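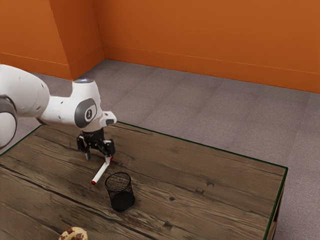

Last updated in September, 9:40 pm

September | posted by Consuelo Manzano

OK, thread on what I've been doing with my evenings, because three people asked and I gave all three of them a bad answer. I put a marker in a pencil cup. Over and over, by remote control, in simulation, so that a robot arm can learn to do it from me. 1/

The setup: Helik runs the simulated room (table, orange walls, gray carpet, the arm), and I drive the arm with a Gimura, a handheld controller on a springy stalk. Move my hand, the wrist moves. Squeeze, the gripper closes. Took me an evening to stop squeezing whenever I sneezed. 2/

Each run gets recorded start to finish: where the arm was, what I told it to do, what the sim cameras saw. That's one demonstration. A stack of those goes to the training side, where Iñaki Segura takes over and I go make tea. 3/

I'm at 1723 demonstrations as of tonight! The target for this task is 2150. Please don't do the subtraction in front of me. 4/

So why's a marker hard? It's skinny, and the mouth of the cup isn't very wide, and if you pinch the thing near one end the other end is waving around out there like a conductor's baton. You have to tilt it upright before you go down, and my instinct is always to do both at once. 5/

Doing both at once works fine when I do it (I can see I'm going to clip the rim and I wiggle). The trained policy copied the hurry and skipped the wiggle. We watched it knock the cup over 14 times in one batch, very confidently. 6/

Iñaki's advice was to slow down over the cup. Stop, get the marker vertical, then lower. I hated this, it feels like parallel parking with your grandfather in the passenger seat. But the next batch of training looked so much calmer that I had to go and tell him he was right. 7/

Then there's the grip. With two fingers you get a pinch and that's your lot, the marker pivots if you look at it funny. With the multi-fingered hand you get a whole fistful of contact, but now you've got to decide how all those fingers curl, and my controller has one squeeze. 8/
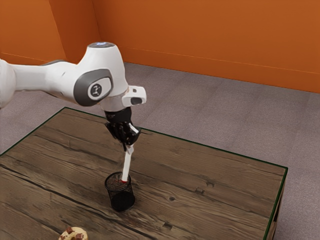
What we settled on is a canned curl. I squeeze, the fingers all come in together, and I only steer the wrist. It's less fancy than a glove, and the glove made my palm sweat, so I'm happy. 9/

Separate piles of demos for the two grippers, by the way. I tried mixing them early on because I was lazy about folders, and Bodis (our training tool, has opinions) threw a warning the length of my arm. Fair enough. 10/

Letting go is its own little skill! Open too high and the marker drops and can bounce off the rim. Open too low and your fingers are down at the cup and nudge it on the way out. I go until the tip is well inside, pause, open, then straight up before anything sideways. 11/

Somebody asked if I keep my bad runs. Some of them. If I fumble and recover, that stays, because the robot's going to fumble too and it needs to have seen somebody get out of trouble. If I fumble and swear and end up with the marker on the carpet, delete. 12/

Also asked: yes, the chocolate chunk thing on the table is staying. It's a distractor. The policy has to learn that baked goods aren't part of the job. I, meanwhile, have learned nothing and am hungry every session. 13/

Practical stuff if you're starting out at home: put your elbow on something. Do short sessions, I'm useless after forty minutes and you can see it in the recordings, everything gets jerky. And move the cup between runs, even a little, or you'll train a robot that only knows one spot. 14/

Korletey (the group we're doing this with) want the same task on a real arm next. I've had one go on theirs and the lag is different, I kept overshooting and pulling back. So I may be relearning all of this in public, you're welcome to watch. 15/

Replies are open if you've taught one of these things anything with a lid. Lids are next on the list and I'm already nervous. Back to the cup for now, I want another batch in before bed. 16/16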